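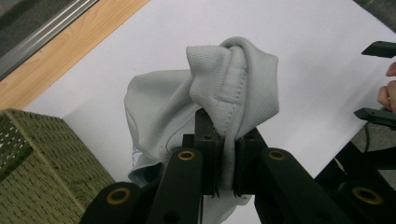
A commenter going by Cuko wrote under my last post that a gripper which won't let go is a worse problem than one which drops things, and that I ought to stop fussing over dropped sleeves and look at the release. I grumbled at this for an evening, and then I went back through my notes, and well, Cuko had a point. So this post is mostly about letting go.

For anyone who wandered in from my gardening posts (hello!), I spend a good part of my week with hand-held grippers, picking up clothes and putting them down again so that a folding robot can learn from it. The project is called Whitlock. It is slow, and I like it more than I ever expected to like anything with laundry in it.

The fault showed up in May. I would squeeze the trigger, the jaws would close on the cloth just as they should, and then when I opened my hand they stayed shut for a moment. It was such a small delay that I blamed myself at first. I thought I was tired, or holding it at a silly angle. By the time I started writing it down I had 11 sticky releases in one morning, all of them on knits. The thin cotton napkins never did it once, and neither did the dish towels – which is why I had missed it, having spent most of the spring on napkins and dish towels.

Knits are thick where they are hemmed and stretchy everywhere else, and the little teeth at the bottom of the jaws love a loop of yarn. Once a loop was caught, the return spring didn't have the strength to open the jaws against it. I ended up doing what you must not do, and pulled. I got a torn thread, a sore thumb, and a nice pinch on the side of my finger from the linkage when it finally sprang open. Please don't put your fingers near the pivots to help it along. I knew better and did it anyway.

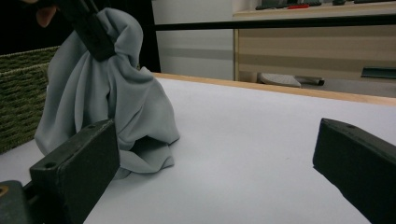

Gathering up the gray cloth, green basket off to the side.

I wrote to Bellden, where we bought the springs, and they were very kind and asked me how many cycles ours had on them. I had no idea. We had been told to swap them at 300 hours and had never kept a log, so I went through the old session sheets and added it all up at the kitchen table, and the older of my two tools was well past that. The newer one had 70 hours on it and had stuck only once, on a ribbed cuff.

New springs went in last week, and I took a fine file to the sharpest of the teeth. Since then I've done 20 lifts with the worst sweatshirt I own and had one slow release, no pulled threads. I'd like to see a lot more than that before I call it fixed. The Fletetti springs are supposed to be stiffer, but then the trigger gets heavier too, and my thumb is already complaining – so that one is still on my list to try.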